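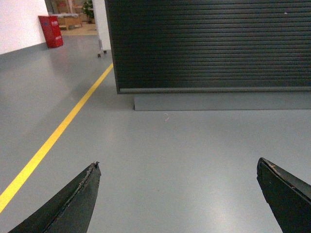
*Grey floor, with the light on it*

**Trilby listening catalogue - minutes of the March meeting**

We began at seven, a little later than planned, with a warm welcome to the new faces and a good deal of talk about the Kostarora album before anyone got round to the agenda. The minutes of the last meeting were agreed, with one spelling put right in the track listing.

**1. Track previews**

The catalogue now has 208 previews that play properly from start to finish, and everyone who has sat up of an evening trimming them was thanked most sincerely. There was a long and friendly discussion on fade-outs.

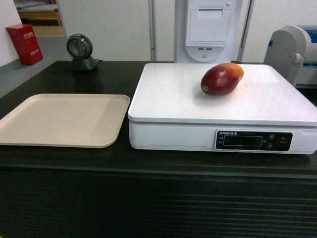
Several members would still like the preview to begin at the chorus - others feel strongly that a song should be met at its opening bars, as the singer meant it. We agreed to start at the beginning unless the introduction runs past half a minute.

**2. Duplicate entries**

The Sutanto compilations continue to cause muddle, as the same song turns up on the original album, the best-of and the reissue, with a slightly different running time on each. It was agreed to keep all of them, and to show the album name beneath the song title.

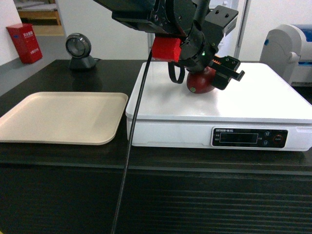
The older entries will be done first, working backwards through the alphabet for a change, so that poor old W to Z get some attention at last.

**3. Hosting**

Seteck has offered us room for 2,000 previews at the present price. We were all very pleased, and it was agreed to accept.

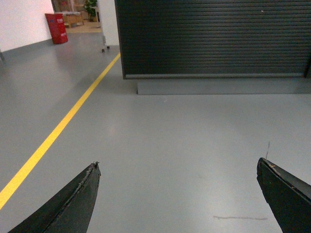

Album pages without a sleeve picture came up again, and the bright orange square we use at present found few friends. After some lively suggestions we settled on a plain background with the title in dark lettering. The smooth light grey of the floor in the picture, with its slight gloss, was felt to be just the right sort of shade, and a sample page will be made up to match it.

**4. Next meeting**

Thursday, seven o'clock, same room. Please bring a favourite B-side.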